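Vevthorpe Tidy-Up Set: data card

Maintainers: Calum Strachan, Alasdair Geddes
Last revised: 4th July
Status: complete, no further recording planned

Summary

Vevthorpe Tidy-Up is a set of 1922 recorded attempts by a single robot arm to pick up household odds and ends and put them somewhere else. We made it to answer a narrow question for ourselves: can an arm of the kind a small workshop can afford do the clearing-up at the end of the day? Our answer so far is "some of it, slowly". The recordings are released so others can check that answer or improve on it.

The work sits between a home chore and a shop-floor one. Emptying a toy box and sorting a parts bin are much the same job to the arm, and we treated them as one task with two names.

What an attempt looks like

Each attempt starts with a few items in the front bin. The arm is given one target, reaches in, closes on it, lifts, and moves it to the rear bin. An attempt ends when the item is released or the time limit runs out. Targets were picked from a list of 74 household items, mostly toys, bathroom things, small kitchen tools and bits of cloth. Colour and shape vary a good deal. Weight does not, as the arm was never asked to lift anything heavy.

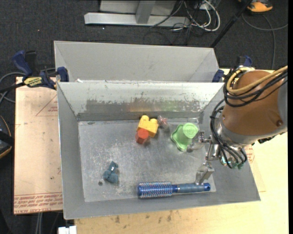

Front bin with hairbrush, toys and a small fabric item; gripper at work.

Long, round things such as the brush are harder than they look. A handle lying nearly flat on metal gives the fingers little to get under, and a grip taken too near one end lets the other end swing. Blocks are easier. Cloth is the least predictable, and we logged more repeat tries on cloth than on any other group.

Contents

attempts/ one folder per attempt, with video, joint positions and gripper opening
labels.csv target item, outcome, number of tries, operator initials
items.csv the item list, with material and longest side in millimetres
splits/ train and test lists

The test split has 364 attempts. It includes items that do not appear in training, and these are flagged in labels.csv.

Outcome labels

placed: item released in the rear bin
dropped: item lifted, then lost before release
missed: fingers closed without lifting anything
stopped: operator ended the attempt

Where the 2 labellers disagreed, the attempt was watched again and Alasdair's label was kept. Both original labels are in the Haldane export if you want them.

Known problems

Attempts recorded before April use an older gripper calibration. The opening values read slightly wide. A correction script is in tools/, but it does not touch the video.

The metal walls reflect nearby coloured items. A detector trained on this set may learn to look for the reflection.

Nothing here covers drawers, shelves, liquids or people in the work area. Please don't take a good score as a sign that a system is ready for a kitchen.

Related sets

Irneck covers folding and hanging. Salley covers bench tools and uses the same label names, so the two can be merged without renaming columns. Item numbers do overlap, so add a prefix first.

Corrections

Send label corrections to Calum with the attempt number and the outcome you think is right. Fixes go into labels.csv and are listed in CHANGES.txt.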